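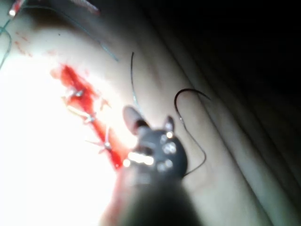

**What is this folder?**
The suturing pictures and my notes from the open day at the Claveser robotics lab in Tuvesbridge, back in May.

Home | Files | Notes | Visit | Contact

# Tuvesbridge open day: suturing demo

I went along because Ekkachai Pongsiri was running the surgical robot all afternoon, and I'd been pestering him for a seat up front for ages (thanks, Ekkachai!). The job was plain stitching on a practice pad, with fake blood for atmosphere. We got 14 chairs and one big screen, and I hogged the chair closest to it.
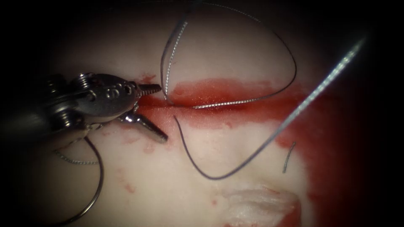 *Needle driver with its jaws open, braided suture along the cut.*

I loved the close-ups. You can see the twist in the thread, and even the little teeth on the jaw! Ekkachai talked the whole time he was working, mostly about how much slack to leave, and somebody's kid asked whether the robot could tie shoes. He said he'd try it next year.

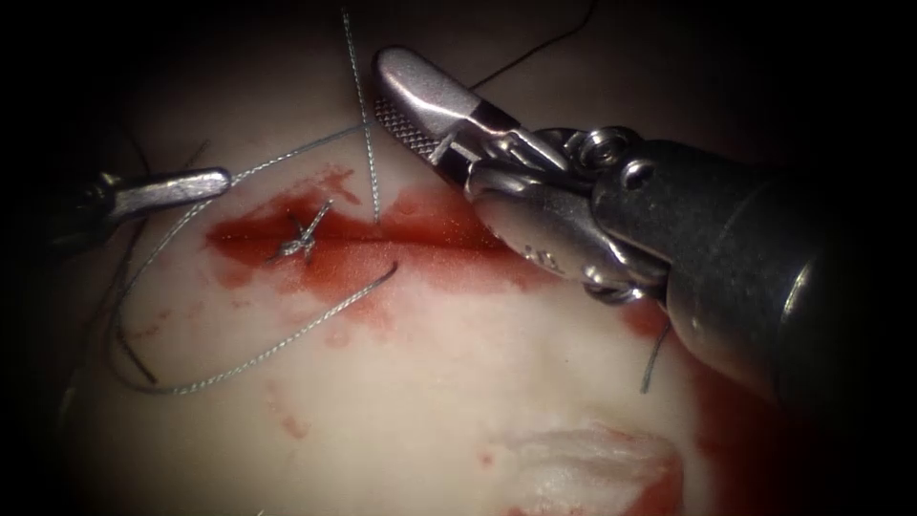
## What's in here

- `stills/` has 918 pictures, from the wrist and workspace cameras
- `notes/` is my own scribbling, typed up that evening
- `talk/` holds the slides from the Naidu session at 4

File names don't follow time order, so please don't train anything on the sequence. I haven't labeled the knots yet either.

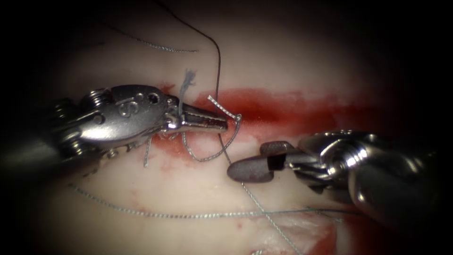

Open Day Notes, page 4

Two instruments meeting over one knot was my favorite part to watch, and I've put more stills like that in the Drurkel subfolder. If you want a small set to play with, grab the first 500 and write to me if any of them won't open.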